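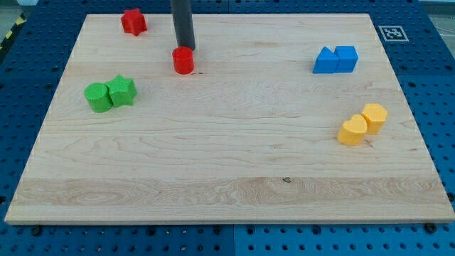

I went to the Hourani open day in November mostly for the free coffee, and I ended up staying until they turned the lights down. Hourani shares a long, low building with Wanent, a company that makes parts for conveyor belts, and once a year the two of them open the doors and let anybody wander in. The line at the front was all kids and grandparents. I skipped the big welding arm (loud, bright, hard to get near) and found the table robot at the back, which they call Lelon. Its job that day was pushing toy-sized blocks across a maple board with a plain gray rod. No fingers, no claw, just the rod! You'd have a red star, a green cylinder and a yellow heart up there with the rest, and people would call out where they wanted things to go.

Niilo Koivisto was running the table, and he was very patient with me. I asked why anyone would teach a robot to shove things when it could pick them up. He said pushing is harder than it looks, and he handed me a pencil and told me to slide a spare cylinder in a straight line using only the tip. I got maybe a hand's width before it rolled off to the left. The star was worse, because it kept turning every time I touched a point.

Then it was Lelon's turn. A girl in front of me asked for the red star next to the blue cube, and the arm sort of thought about it, went around the back, and nudged. It overshot, came around the other side and nudged again. The whole thing took 7 tries and she clapped at every single one. My own request (green star to the middle, please) went better, though it dragged a neighbor along for the ride.

The software comes from a small outfit named Avov, and Niilo told me they had recorded 2,000 pushes by hand before the arm was allowed to try one alone. He did a lot of those himself, in the evenings, with the radio on. I asked if he was sick of blocks. He said he was sick of the heart, which never goes where you want it.

I had one more go with the pencil before I left, and I got the cylinder all the way across. Niilo shook my hand and gave me a sticker.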